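2024-02-24, bench notes, gripper swap

Finally got both grippers on the arm in one sitting, so this is going to be long. Coffee is cold already. I'm writing it up now while I still remember which run was which, after the November mess where I had good logs and no idea what hardware was bolted on for half of them.

Quick recap for anyone who wasn't copied on the thread. We've had the Hamann two-finger on the arm since the fall and everybody is used to it. The Fodari showed up from the Ulthorpe bench with a note that said "try it on round stuff" and not much else. So the question was whether it's worth rewriting the Rindby task set around it, or whether we say thanks and send it back.

Mounting first. The Fodari adapter plate is a hair thicker than ours, and I forgot that, so my first tool center point was off and the fingertips touched the tabletop on the very first approach. Not hard – the arm did a protective stop like it should – but it cost me a re-zero and a fresh TCP calibration. If you're swapping these yourself, change the payload and the TCP in the same edit and save it under a new name. I overwrote the old one and had to type the Hamann values back in from a printout. Felt very clever.

Cables are still on the outside of the arm. I moved the ties one more time because the wrist was tugging on the slack when it rotated all the way over. Better now, but I wouldn't call it good. Somebody please order the longer lead before we do anything with big wrist moves.

Then the real test. Objects were the small ball, the fake apple and the fake peach, same as in the Rindby set. Two placements for each: out on the open table, and down in the saucepan. Open table is the easy one and both grippers are fine at it, boring even. The pan is where it gets interesting, since you lose all your side clearance and the fingers have to come straight down without clipping the rim.

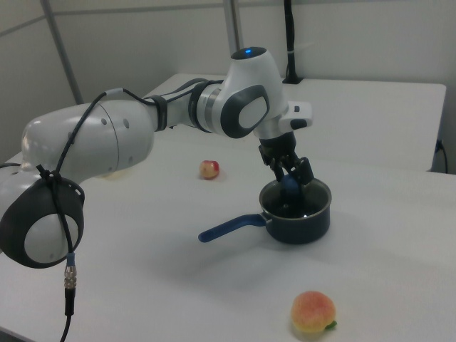
I ran the pan pick at 265 N/A – no wait, that's the wrong column, 265 is the approach height in millimeters that I settled on before the slow descent. Leaving that in so I don't misread my own sheet again. Anything lower and the planner kept trying to sneak in sideways over the handle, which made me nervous enough to keep a hand on the stop button. From 265 it drops vertical every time and I could relax a bit.

Hamann on the ball: good when it's centered between the fingers, annoying when it isn't. If one finger gets there first the ball rolls up against the wall of the pan and then you're chasing it. I slowed the close speed way down and that helped more than anything I did with force. Turning the force up only made it squirt out faster, ha.

Fodari on the ball: better! The tips have a bit of give and it seems to forgive a sloppy approach. I nudged the target off center on purpose a few times to see, and it still came up with the ball most of those times. The catch is that it's wider at the knuckle, so with anything close to the wall of the pan it runs out of room before the tips are where you want them. I got one nasty scrape along the inside and winced out loud.

Fruit was kind of a wash. The peach has that fuzzy skin, so either gripper holds it fine. The apple is slicker and the Hamann dropped it twice on the lift, both times while I was still on the fast close speed, so I'm not going to blame the hardware for that. I want to redo those with the slow close before I put anything in the shared table.

Controller stuff, mostly for myself. The Fodari driver reports "closed" before the fingers have stopped moving. I don't love that. The lift command goes out early and you get this little tug at the start. I stuck a short wait in the script as a bandage, but the right fix is to watch the position reading until it settles. The Hamann doesn't do this. With the wait in, the cycle feels slower, though I haven't timed it properly and don't want to guess.

Log folder has nearly 1,223 entries in it now, counting the aborted ones, and I have not cleaned any of it. Please don't train on it yet. The runs from before I fixed the TCP are in there too and they look perfectly normal until you check the heights.

Where I've landed for now: keep the Hamann on for the Rindby set, with the slow close, and hang on to the Fodari a while longer. If Ulthorpe wants it back before then I'd ask them for narrower fingers first – they may have a set in a drawer.

To do next time:
Redo the apple, slow close, both grippers.
Try all 3 objects right up against the wall of the pan.
Replace the wait in the script with a real position check.
Print the TCP values again and tape them inside the cabinet door.
Longer cable!!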